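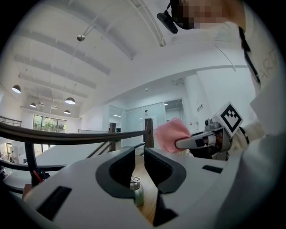
홈 제품 지원 티켓 자료실 로그인

티켓: Gelta 핸드헬드 그리퍼 키트, 오른손 추적이 튀는 현상
제품: Gelta 양손 세트 (평가용 대여)
접수: 목요일 오전
상태: 진행 중

Gelta 키트를 빌려 쓴 지 2주째인데 일단 정말 재미있게 쓰고 있다는 말씀부터 드립니다! 손에 쥐자마자 집고 놓는 감각이 바로 와서, 처음 잡아 본 동료도 설명서를 안 펴고 시작했어요. 다만 오른손 쪽 궤적이 가끔 튑니다. 분홍색 천을 손가락으로 집고 있는 쪽 그리퍼가 문제의 오른손이고, 위에 달린 흰색 마커 큐브가 비스듬히 기울어지는 자세에서 특히 자주 나옵니다. 큐브를 똑바로 세워 들면 멀쩡하다가 손목을 안쪽으로 돌리는 순간 궤적이 옆으로 훅 갔다가 돌아와요. 왼손은 같은 동작을 해도 조용합니다.

재현 절차
1. 두 그리퍼를 켜고 Barex 기록 프로그램에서 새 세션을 엽니다.
2. 오른손으로 천을 집어 듭니다.
3. 천을 든 채로 손목을 안쪽으로 돌립니다.
4. 12회 반복하면 3회 정도가 아니라 정확히 3회씩 튑니다. 오전에도 오후에도 그랬습니다. (신기할 정도예요.)

해 본 것
- 재부팅: 변화 없음
- 큐브 나사 다시 조이기: 변화 없음
- 마커 면을 마른 천으로 닦기: 변화 없음
- 천 대신 빈손으로 같은 동작: 20회 돌려서 한 번도 안 튐

마지막 항목 때문에 저는 천이 늘어지면서 마커를 살짝 가리는 게 아닌가 의심하고 있습니다. 그런데 그렇다면 왼손으로 천을 집었을 때도 나와야 하는데 안 나오니 좀 헷갈립니다.

--- 답변 (Sowerby 지원팀, Declan Holroyd)

자세한 기록 감사합니다. 빈손 비교까지 해 주셔서 범위가 많이 줄었습니다. 두 가지만 확인 부탁드려요. 첫째, 설정 메뉴의 '큐브 ID'에서 좌우 번호가 겹치지 않는지. 둘째, 오른손 큐브의 보정 파일이 키트에 같이 들어 있던 것인지, 아니면 이전 평가 키트에서 복사한 것인지. 보정값이 다른 큐브 것이면 정면에서는 티가 안 나고 옆면 마커로 넘어갈 때만 위치가 어긋납니다.

--- 추가 (접수자)

확인했습니다. ID는 겹치지 않습니다. 그런데 보정 파일은 말씀하신 대로였어요! 폴더를 열어 보니 오른손만 예전 키트 파일이 들어가 있더군요. 설치할 때 제가 Zisterside 쪽 작업 폴더를 통째로 옮기면서 덮어쓴 것 같습니다. 원래 파일로 바꾸고 양손을 앞으로 뻗은 자세에서 다시 보정했습니다.

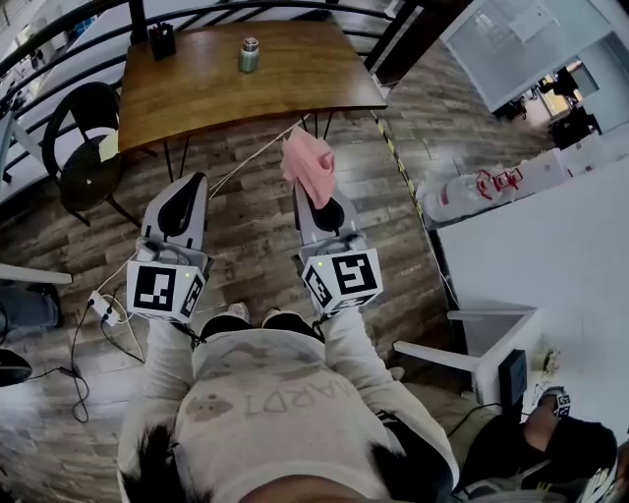 다시 보정한 뒤 같은 절차로 12회를 돌렸더니 튄 것이 1회로 줄었습니다. 남은 한 번은 천이 크게 늘어져서 마커 면을 덮은 순간과 시각이 맞아떨어집니다. 천 끝을 조금 더 짧게 잡고 한 세트 더 해 봤고, 그때는 깨끗했습니다. 그러니까 원인이 두 개 겹쳐 있었던 셈이에요. 왼손이 멀쩡했던 것도 보정 파일이 맞았으니 잠깐 가려져도 금방 복구된 거라고 보면 설명이 됩니다.

쓰면서 좋았던 점도 적어 둡니다. 손가락 안쪽 패드가 얇은 천을 잘 물어 줘서 미끄러진 적이 거의 없고, 보정 화면에 진행 막대가 있어서 어디까지 됐는지 바로 보입니다. 바라는 점은 하나, 보정 파일의 일련번호가 큐브와 다르면 Barex가 시작할 때 경고를 띄워 주면 좋겠습니다. 이번 건은 그 경고 한 줄이면 첫날에 끝났을 거예요.

--- 답변 (Declan Holroyd)

일련번호 경고는 개발팀에 요청으로 올렸습니다. 가려짐 쪽은 큐브 받침을 조금 높인 부품이 있어서 한 쌍 보내 드리겠습니다. 끼운 다음에는 꼭 다시 보정해 주세요. 기존 파일은 높이가 달라서 쓸 수 없습니다.

--- 추가 (접수자)

좋습니다, 받는 대로 끼워 보고 같은 12회 세트로 결과 올리겠습니다. 티켓은 그때까지 열어 두세요.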